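Ledley Building Services
Shared Workspace Safety Checklist with Comments
Site: Corodano House, second floor
Period: April

1. Exits and walkways
Main corridor clear to full width: Yes
Exit signs lit: Yes
Stair door closes on its own: No
Comment: The door stops short of the latch. The closer must be adjusted within 30 days and the door checked again.

2. Fire equipment
Extinguishers in place and tagged: Yes
Alarm panel free of faults: Yes
Comment: The tag by the copy room is hard to read and should be replaced at the next service visit.

3. Drinks and open containers
Spill kit stocked: Yes
Drinks rule posted: No
Comment: Bottles must be capped when not in use — this applies to every work surface, including tables used for short tasks. Open cups are allowed only in the kitchen and break area. 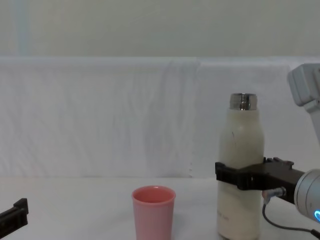

Item 3: uncapped bottle and pink plastic cup on a white tabletop.

Occupants should receive a reminder of the drinks rule by email. A printed copy is to be posted at each entrance to the floor.

4. Electrical
Cords free of damage: Yes
Power strips linked together: Yes, one location
Comment: Two strips were joined under the desks in the Vidia suite. Remove one and request a wall outlet if more power is needed.

5. Storage
Top shelves at least 18 inches below sprinklers: Yes
Heavy items stored low: No
Comment: Paper cartons in the supply closet are to be moved to the bottom shelf.

Overall result: Pass with corrections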